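November, back at Zaltcombe

Up at 9 and out before breakfast to look at the car. The Honda has been making the same noise since the ferry, a sort of dry knock when I turn left, and I wanted to hear it with the engine cold. It did it twice coming out of the car park and then not again. I drove as far as the chapel and back with the window down. The heater is stuck on full, so I had one hot leg and one frozen ear.

I have been putting off writing up the walk because I didn't finish it, and I find it dull to write about things I didn't finish. But I said I would keep this diary going until Christmas, so I'll get on with it.

The plan was to walk the old pack road from Zaltcombe over to Clurska and come back by bus. It's on the map as a dotted line. On the ground it is a good stony track for the first part, then a sheep path, and then a matter of opinion. I left at 10 with two cheese rolls, a flask and the spare socks. Too late a start for this time of year. I knew that when I was lacing my boots.

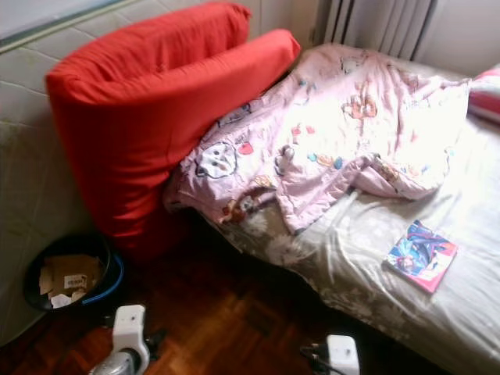

Is the pack road still a right of way? It is, all the way to the Clurska side, though two of the signposts are down and the one at the sheepfold points into a field with a bull in it.

I went round the outside of that field. It cost me a lot of time, mostly on a wall I thought I could follow and couldn't. The ground below it is all rushes and I went in over one boot. I changed the sock sitting on a gatepost and ate the first roll then, earlier than I'd meant to.

After the sheepfold it improves. The track goes up beside the beck, and somebody has laid flat stones across the worst bits, a long time ago by the look of the moss. I could see where the carts had worn grooves in them. The book in the library says the road was used for salt and for wool, and that the toll at the top was a penny a horse. I'd like to know who stood up there and collected it. There is the bottom course of a hut near the summit, no bigger than a shed, with nettles growing in it. I stood in it out of the wind and drank half the tea.

Tsutomu Sekiguchi had told me to look for the marker stone past the hut. He did the whole road in spring, both directions in two days, and drew me a sketch on the back of a receipt. His sketch has the stone on the left of the path. It is on the right. It has 2391 cut into it and nothing else, no letter and no arrow. He thinks it's a parish number. I think it's paces, measured from the bridge, and I had half a mind to go back down and try it. I copied the number into my notebook and rubbed some of the lichen off with my glove, which I now think I shouldn't have done.

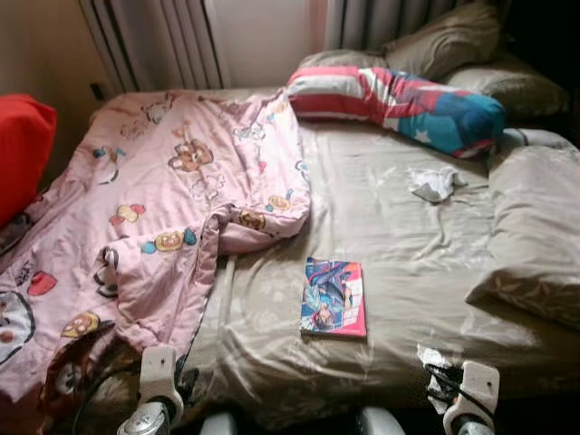

From the stone the path drops to a flat, boggy saddle, and that was where I lost it. The cloud had come down to just above my head. The map shows the track going straight over, but there were three or four lines of trodden grass and each one ended in water. I tried the driest. Then I tried the one next to it. At ten to two I told myself I'd give it until the hour, and at two I turned back.

I was annoyed all the way down to the beck and then I wasn't. The light was going yellow under the cloud and I could see right down the valley to the sea, with the Alano lying off the harbour waiting for the tide. She looked tiny. I had the second roll and the rest of the tea, and got back to the road with enough light to read the bus timetable. The last one had gone. I walked the tarmac in, and that was the worst part of the day for my feet. 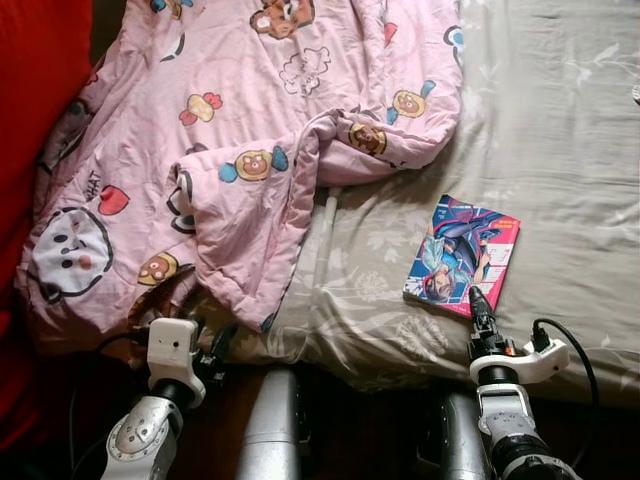

4 min read

Evening. Soup, then an hour with the map and a pencil. I have marked the bog, the bull and the stone. I've also put a question mark by the wall, which on the map stops short and on the ground carries on for another two fields.

I rang Tsutomu and told him about left and right. He said he must have drawn it coming the other way. I said in that case the hut was wrong as well – he went quiet for a bit and then said he would look at his photographs. He also says the saddle is easier from the Clurska end, where you can see the gap you're aiming for. So that is what I'll do next time: early bus over, walk back, and if I get stuck I'm stuck on the home side.

The library book gives the summit as 2000 feet. The map makes it less than that. I'm inclined to believe the map, but my knees are with the book.

Things to do tomorrow. Dry the boots properly, with newspaper and away from the heater this time. Ring the garage about the knock. Buy bread and more tea. Write to the council about the signposts, and be polite about the bull.

Bed at ten. Rain on and off.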